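Planning in Simulation: A Conversation with the Motion Software Group at Hekine

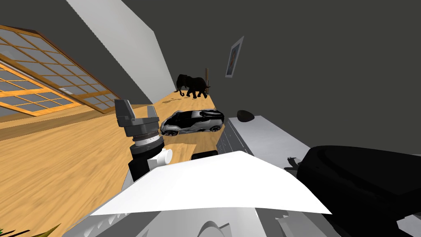
The motion planning group at Hekine maintains Sutier, the software layer that decides how a two-armed robot moves between one grasp and the next. The group's lead engineer met with us in January to discuss the planner's latest release. Much of the conversation concerned objects of awkward shape. A toy sports car on a wooden tabletop, the engineer noted, presents a low, smooth body to the gripper, while an elephant figurine with a raised trunk further along the same table forces the planner to treat empty space with more care. "A bounding box around the elephant throws away most of the useful approaches," the engineer said. "We wanted the planner to reason about the outline itself."

Earlier versions of Sutier planned each arm separately and checked for conflicts afterward. The current release plans both arms together and repeats the calculation every 18 milliseconds. According to the engineer, the change removed a class of stalls in which each arm waited for the other to clear the workspace. "It cost us eight months - most of that went into the collision checker," the engineer said.

Asked about testing, the engineer described a suite of 11 rendered rooms, each with its own furniture, lighting and clutter. Camera views are tilted at random so that the perception module does not come to depend on a level horizon. Five of the rooms were supplied by Marsden, a partner firm that builds interior models.

The engineer was more cautious on the subject of transfer to hardware. Contact forces remain the weakest part of the model, and results from Skamura, the group's physics engine, are reviewed by hand before any controller is approved. "We read the logs line by line," the engineer said. "I would like that to be automated, but I would not sign off on it today."

The next release will address grasp recovery after a slip. No date has been set.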